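Akanda Table Chores: Data Card

Maintained by the Irkcombe group at Handero
Contact: Kavinda Paul (data), Shafiq Jayawardena (evaluation)

Summary

Akanda Table Chores is a collection of short recordings of people doing ordinary tabletop housework with a hand-held two-finger gripper. It was assembled to help answer a plain question: which household chores can a machine with two fingers be expected to do today, and which should be left to people for now? The collection contains 200 recordings. Of these, 148 are released for training and the rest are held back for evaluation.

Tasks covered

Folding and stacking cloth, clearing a table, placing items in a basket, opening and closing small boxes, and moving soft bags by the strap or the body. Cloth work makes up the largest share. Dark fabric on a pale table was included on purpose, as layers of similar color are hard to tell apart from overhead. 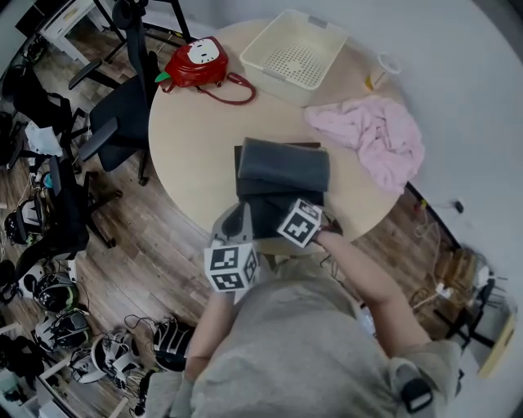

Folding remains the weakest area for the policies we have trained. A person will lift the top layer, feel that a second layer has come with it, and let go. Our trained policies do not have that sense of touch and often carry both layers along. On the Hutberg test arm, the best policy finished almost 100 percent of the basket placements but fewer than half of the folds. We do not consider cloth folding ready for use in homes without supervision.

Recording setup

All recordings were made indoors at a round table in a shared office. Objects were left on the table between tasks, and the room was not cleared or screened off. Users should expect chairs, cables, equipment on the floor and other people in the background. Two viewpoints are provided, one from head height and one from the gripper itself. Marker patterns on the gripper are used to recover finger position.

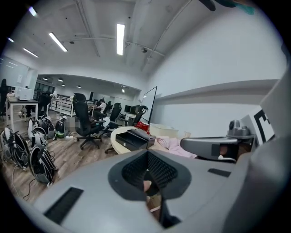 Lighting was not controlled. Ceiling fixtures may appear in views from the gripper when it is tilted upward, and exposure can shift within a recording. We kept these passages - a policy meant for real rooms will meet the same conditions.

Labels

Each recording has one task name, a start and end point, and an outcome of complete, partial or abandoned. Outcomes were assigned by the evaluation team after viewing both viewpoints. Seven recordings have disputed outcomes and are marked as such in the index file.

Known limitations

The collection reflects one site and one table height. It has no kitchen work, no liquids and no stairs. Results should not be read as evidence about shop-floor tasks such as packing or machine loading, which Handero is studying separately.

Permitted use

Research and teaching. Users may not attempt to identify any person who appears in the recordings. Requests for removal should be sent to Kavinda Paul and are handled at the next release.

Changes

October: corrected start points in the basket tasks; added the disputed mark to the index.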